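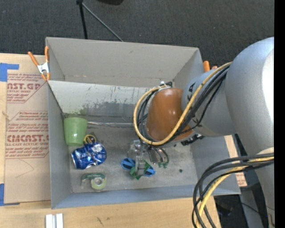
Step 3. Label your grasp attempts

By now you should have the bin set up and the arm calibrated (if you skipped the calibration page, please go back and do it, it will save you an afternoon). This step is the slow one, so put the kettle on!

We use the Kuvel labeling tool, but a plain spreadsheet will do just as well. For every attempt, save one view from the fixed camera when the fingers are low in the bin, and another once the arm has moved away again. Write down which object the fingers were aimed at before you look at the second view. It is so tempting to peek, and we found that our labels drifted toward whatever had come up in the grip.

Clutter is where you'll want to take your time. When one thing lies across another, like the green angular piece over the blue object with the slotted ends, mark both of them and tick the "overlap" box. Clear items such as the tape dispenser get the "transparent" tag too, even when they're sitting off by themselves, and a dented can is still just "can."

Our Prallbridge set came to 1,738 attempts in the end, but you really don't need that many to get going. Label 100, train the grasp scorer on 60 of them, and keep the rest aside for checking.

Step 4. Train the scorer

Open the Dinell config file, point it at your labels folder, and set the number of passes to 200. Leave the learning rate alone for your first run. If the score on the held-back attempts stops improving early on, go back to your overlap labels first (ours were a mess until May, and fixing them helped more than any setting we tried).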